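**Dish drying rack**

A dish drying rack (also *dish drainer*, *draining rack* or *plate rack*) is a household fitting that holds washed tableware upright or tilted so that water runs off and the surfaces dry in air. Racks are placed beside a sink, hung on a wall, or built into a cupboard above the basin. The term is normally limited to freestanding or fixed units for hand-washed items. The sliding baskets of a dishwashing machine follow many of the same design rules but are treated separately.

## Terminology

Usage varies by region and by trade. In retail catalogs *rack* usually means the part that carries the dishes, and *drainer* the rack together with its tray. *Drainboard* refers to a sloped surface next to the sink, with or without grooves, on which a rack may stand. The tray supplied with a rack is sold as a *drip tray*, *drain mat* or *drainboard tray*. Plumbing texts use *drainboard* only for the fixed surface.

## Principles of operation

Drying takes place in two stages. In the first, bulk water leaves the item under gravity. The rate depends on the angle of the surface, the water temperature at rinsing, and the amount of detergent remaining, which lowers surface tension and thins the film. In the second stage the remaining film and droplets evaporate. This stage is much slower and is controlled by air movement, relative humidity, and the heat stored in the item.

Thick ceramic holds heat well and therefore dries faster after a hot rinse than thin plastic of the same area. Plastics also shed water in beads, and the beads tend to collect in rims and molded feet. Mugs and bowls with a recessed foot hold a small pool when inverted, unless they are set at an angle.

Contact points slow both stages. Water is held by capillary action wherever a dish touches a support or another dish, and the last moisture to leave a loaded rack is usually found at these points. Narrow supports and wide spacing reduce the effect but also reduce capacity.

## Construction

The main elements of a rack are the floor, the dividers, the side walls, and the feet. The floor carries the weight of the load and must be open enough to pass water. The dividers keep plates apart and set their angle. Side walls keep tall or round items from rolling off and stiffen the whole structure.
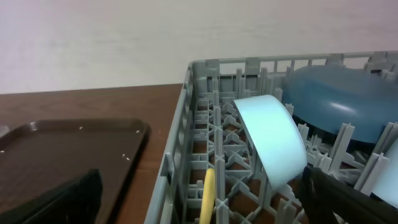
Vol. 8, p. 81

In molded racks the floor and dividers are commonly produced as one piece. Ribs are given a slight taper (draft) so that the part releases from the tool, and pegs are kept short because long unsupported pins bend or snap at the base. A crossed rib pattern resists twisting better than parallel ribs of equal weight. Wire racks are made from drawn steel rod, cut, bent and resistance-welded at the crossings, then plated or dipped in a polymer coating. Each cut end is a possible starting point for rust, and better grades close the ends with caps or turn them back into the frame.

Wood racks are usually of the folding type, with two sets of dowels crossing in an X. They are light and store flat, but the dowel holes take up water and the joints loosen with age.

## Materials

| Material | Advantages | Limitations |
|---|---|---|
| Polypropylene | Light, rust-free, low cost | Stains; becomes brittle with prolonged sunlight |
| Coated steel | Stiff, slim supports | Rusts where the coating is broken |
| Stainless steel | Durable, tolerates heat | Higher cost; low grades may pit |
| Beech or bamboo | Folds flat, gentle on glass | Absorbs water, may mold |
| Aluminum | Light, does not rust | Can mark white glazes |

## Load testing

No single method is in general use. The procedure published by Ildikó Vida and Gergely Pap at the Lakatos workshop loads a rack with 12 plates, then removes and replaces them for 4,000 cycles. Divider deflection is measured before and after. Vida and Pap found that permanent lean in molded dividers appeared early in the test and then leveled off, while welded wire showed little change until a joint failed outright. Csenge Kerekes later repeated the work with warm, wet plates and reported greater lean in polypropylene – an expected result, as the material softens with heat.

## Hygiene and maintenance

Mineral scale forms where hard water dries on the rack. It is removed with dilute vinegar or citric acid, followed by a rinse. Slime in the drip tray is a biofilm fed by food residue and is best prevented by emptying the tray and letting it dry between uses. Lattice parts are cleaned with a narrow brush, as cloths do not reach the inner corners of the ribs. Acid cleaners should be kept off aluminum, and chlorine bleach off stainless steel.

## See also

- Drainboard
- Dish cloth
- Plate rail
- Scale (mineral deposit)

## References

1. Vida, I., and Pap, G. "Cyclic loading of domestic plate dividers." *Lakatos Workshop Papers*, no. 12.
2. Kerekes, C. "Warm-plate loading of molded racks." *Dreleck Household Review*, September issue.
3. Magyar, J. *Water at the Sink*. Trorance Press.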